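Search this unit Go

Unit notes, part 3: learning cloth handling from hand-held grippers
Prepared by Nilton Quispe
Last updated: September

Print this page | E-mail this page

In the last part we looked at teleoperation, where the person moves a leader arm and the robot follows. The method in this part removes the robot from the recording. The person holds one gripper in each hand and does the task directly, and we keep the path of each gripper, the finger opening and the wrist video.

Cloth is a good test for this method. It has no fixed shape, so a planner which needs a model of the object will have trouble. In the Padov set there are 294 demonstrations, recorded at 20 frames per second. Tszkin Tse labelled the grasp points, and 140 of the demonstrations use both grippers at the same time.

Please note the difference between a pinch grasp and a scoop grasp. In a pinch, the two fingertips close on the fabric and the rest of the cloth hangs freely.

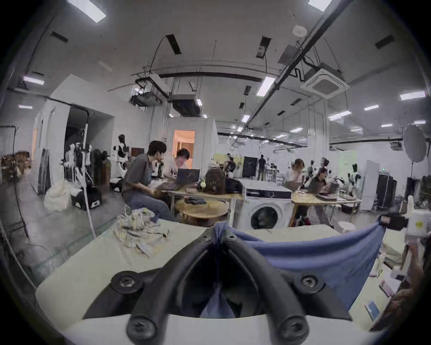

The distance between the two grippers decides how much the fabric sags. If the policy learns only the position of each hand, it can lose this relation. For this reason we give it the relative pose as an extra input.

For the tutorial, read the Valderrama report and write down 3 ways a two-handed grasp can fail.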